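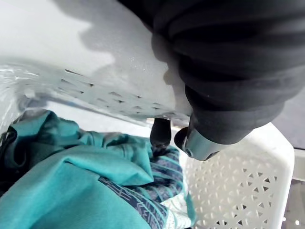

# The Drenthorpe wash-house, in odds and ends

Welcome, and do put the kettle on before you start, because I've never managed to keep one of these pages short. When we first moved to Drenthorpe the back room was where things went to be forgotten – coats, paint tins, a pushchair with a wheel gone – and it took most of one winter to turn it into a proper place for doing the washing. Several of you have written to ask how it all works now, so I've gathered up my notes and put them here in the order I happened to find them.

The notes are in short pieces, a line or two for each corner of the room (well, I did try to keep it to a line or two), and you can dip in wherever you like.

**The basket**

White plastic, with a band of little triangular holes low on the side, pointing up and down by turns. I used wicker for years and was very fond of it, but wicker snags anything knitted, and I lost a good cardigan that way. Plastic wipes clean in a moment and doesn't mind being left in a steamy corner.

**The teal heap**

That lovely bright turquoise is the sort of colour I can never resist, and it cheers up a basket of washing no end. I keep strong blues and greens together for their first few washes, turned inside out, on a cool setting. After that they can go in with more or less anything except the whites.

**Rumples and creases**

Clothes left in a heap overnight will hold every fold you gave them, so I try to shake things out as I lift them – one good snap at arm's length, then smooth the seams with your hand. It saves a great deal of ironing, and I say that as somebody who quite likes ironing when there's a play on the radio.

**The long shelf**

Ajith Thevar put this up for us, and would take nothing for it but a fruit cake. It came from a joiner's clearance at Prallthorpe and was rather too long for the wall, so he trimmed the end and made a soap rest out of the offcut. Powder lives on the left, pegs in the middle, and the things I don't want knocked over live at the far right, behind the door.

**Powder and liquid**

I go back and forth on this. Powder for towels and sheets, liquid for anything I wear next to the skin, and for woollens the gentle flakes my mother used, if I can find them. I've a jar that holds 800 grams and I fill it from the big box so as not to be heaving the thing about every time.

**The pulley airer**

The old iron ends came with the house and only wanted a brush and a coat of paint. The rails are new. If you're putting one up yourself, do check where your joists run first, and get somebody to hold the other end! Shirts go on hangers at the window side, where they catch whatever breeze comes over from Prulledance.

**Sorting**

I did away with separate bins a while ago. Now everything goes into one basket and gets sorted on the floor just before it goes in, which sounds untidy and probably is, but it means I look at each thing properly. Pockets get emptied (tissues, oh dear), buttons get checked, and anything with a stain is put to one side to soak for 10 minutes in cold water.

**Folding**

Table by the window, always standing up. Big things first, then shirts, then socks, and the socks can wait until somebody comes to talk to me while I do them. I fold jumpers in three and never hang them, even the light ones.

**The mending tin**

A Lecomte biscuit tin, a present from my sister, with the biscuits long gone. It holds two needles, a thimble, a card of elastic and a muddle of thread. Anything that needs a stitch sits on the lid until I've done it, and I'm sorry to say that some things have been sitting there since July.

I'll add the airing cupboard when the new slats are in, and I still owe a few of you the fruit cake recipe. Do write if I've left out something you wanted to know – I like getting the letters, and I'm a bit slow but I do answer them all.

Last tidied up on March 4, 2021.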